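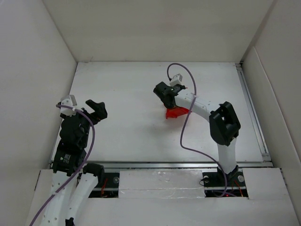
Equipment plan for the two-arm cells, 1 March 2019

The request for a second two-arm cell at Jedasthorpe has gone into the budget round. The quote from Flurkunier is split into 11 lines and stays open for 40 days. Arms, grippers and controllers make up most of it. Rails, wall panels and the work surface are priced apart, so we can still build those in our own shop.

Two items were left out of the last plan and are in this one. The first is spare cables. Each arm has a cable that arches over the wrist and moves with it, and we now budget a full spare set per cell. The second is replacement work surfaces, to be ordered from Birkari in one batch with the gripper fingers.

Lead time on the arms is 18 weeks. To have the cell running in August, the order must be placed before the quote runs out. Installation is budgeted at 122 hours - wiring and calibration included, training not.

The Leung service contract covers the present cell only. Adding the new one needs a separate line, and groups that expect to share the cost should send their cost codes with the usual equipment form.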